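Let the Club Do the Boring Task

Every January the parents of our robotics club ask why we don't enter the big arena contest. I have coached for 12 years and my answer hasn't changed. I would like the students to spend their season on kitchen utensils.

The task sounds dull. Pick up a spoon, hang it on a mug tree, do it again. Students work the grippers by hand and record each try, and Greer Yule's group set itself a target of 125 recordings.

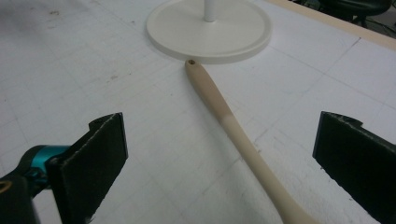 Donnie Chisholm, who coaches the Moncrieff team, thinks this is clerical work. He has a point. It is repetitive, and two students quit over it last year. But the ones who stayed can tell you why a thin handle is hard to grip at a bad angle, and they can say it in plain words.
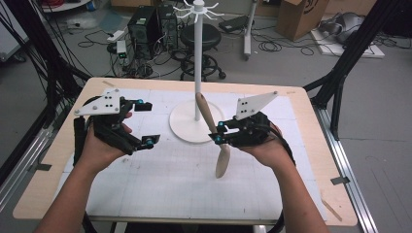 A wooden spoon held in the right gripper, with the mug tree behind it.

Arena contests reward the team with the fastest machine, and often that means the team with the most money. A spoon costs very little. A student who drops one has to think about where the fingers were, then try again.

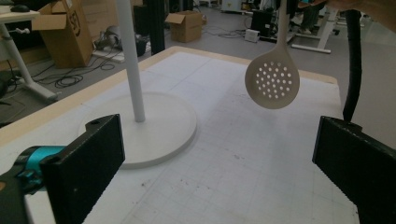

I would still change a few things. Sessions should stop at 40 minutes – after that the work gets careless. Students should also swap utensils more often, and they should write their own notes before a coach says a word.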